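Skekia Forum > Manipulation and Learning > Methods talk
Thread: Wrist view only for cloth – does the Narkska result hold up?

ruba_n
Posted 30 June 2026
Hello all, and sorry in advance for the length of this. I've finally had a proper read of the Narkska write-up on cloth grasping and I'd love to hear what the rest of you make of it. The short version, for anyone who hasn't got to it yet, is that they trained the same policy 2 ways, once with the wrist camera plus an overhead camera and once with the wrist camera by itself, and the wrist-only one came out ahead on picking up a single layer of fabric. They used 2898 demonstrations, all of them done by people driving the arm by hand, and they tested on garments the policy had never met.

My gut said this had to be wrong. An overhead view tells you where the sleeve is! But I've read it through a few times now and I can't find the hole, so I'm hoping one of you lovely people can.
– Ruba Nassar

cormac.noonan
Glad you started this one, Ruba, I've been grumbling about it to anybody who'll stand still. My worry is the test set. If the cloth always starts within easy reach and more or less under the gripper, then of course the overhead camera adds nothing, you've already done its job by where you put the shirt down. Move the shirt to the far corner of the table and see how the wrist-only policy likes it.

I'd also want to know how long they trained the two-camera version. Bigger input, same number of steps, that's a bit of a handicap.

eabha_m
They do cover the training length, Cormac, it's in the appendix near the back (easy to miss, I missed it too). Both versions were run until the validation curve went flat. The starting position thing is fair though. I couldn't find anything about it.

cormac.noonan
Fair enough, I take back the second half and keep the first half.

ita_or
Long-time reader, not much of a poster, but cloth has been my whole life since last September so I'll chip in. I think the two of you are talking about different jobs. Finding the garment and getting hold of the garment are separate problems, and Narkska only claims the second one. In our own runs on the Daly bench the overhead view was lovely for finding things and then close to useless for the last few centimetres, when the arm itself is in the way. We kept 40 trials aside to look at just that bit, and the misses were nearly always the gripper closing on two layers when it wanted one. You can't tell that from the ceiling.

What I don't agree with is the idea that wrist-only is therefore "better". I'd say it's enough for the pinch and I'd leave it there.

ruba_n
That's a really helpful way to split it, thank you Ita. Do you have any wrist frames you could share? I've only ever worked with blocks and mugs and I'm having trouble picturing how much the camera can make out once the jaws are closed.

ita_or
Happy to! One from the Ondwood set, grabbed more or less at random.

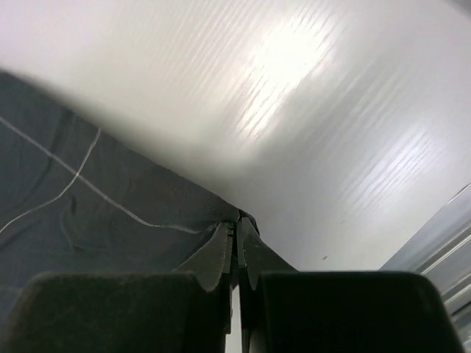 The pinch is what I'd ask you to look at first, as it's the moment that the whole Narkska argument leans on. With a wrist camera the contact point stays in much the same part of the picture wherever the arm goes, so the network gets to see the same event from the same spot over and over, and I think that's where their gain comes from. You can make out the gathered fold between the jagged tips, and the two thin white lines crossing on the grey fabric give you a bit of a clue to how it's lying, which plain cloth wouldn't. Then there's the other side of the coin – that big white surface takes up most of the upper half, it's a touch blurred and it has a patch of glare on it, so if you wanted to know what the rest of the table looked like you'd be out of luck. Both points of view in one picture, really.

sinead.moriarty
I'm going to be the awkward one, Ita, sorry. I like the picture, but I don't believe a network is reading layers out of a fold that small. I think it's learning the timing of the hand that drove the arm, and the wrist view just happens to be a tidy cue for "close now". We had a policy trained on about 1000 demos that did very well until we changed the operator's habits, and then it fell in a heap. Same camera, same cloth. Until somebody swaps operators between training and checking, I'd keep my hat on.

ita_or
I wouldn't call that awkward. I can't rule it out with what we have. I'd be a bit surprised if it was all timing, seeing as the new garments in their test came in quite different thicknesses, but some of it could be.

eabha_m
Could you blank out the jaw area and retrain? If Sinéad is right about the timing, it should barely notice.

sinead.moriarty
It would notice a little, since you'd be hiding the jaws too and it might be using those. Better to blur the cloth and keep the metal. But yes, I'd read that paper with a cup of tea and a biscuit.

cormac.noonan
And put the shirt in the far corner while you're at it, please.

ruba_n
I'll write to the Narkska people tonight and ask about starting positions and operators, and I'll post whatever they send back. Ita, would you be up for trying the blur on some of your Ondwood runs? I can help with the masking, I've got a colour threshold script that should get us most of the way there with grey cloth.

ita_or
Yes, send it over. It'll have to wait until the bench is free, but I'm keen.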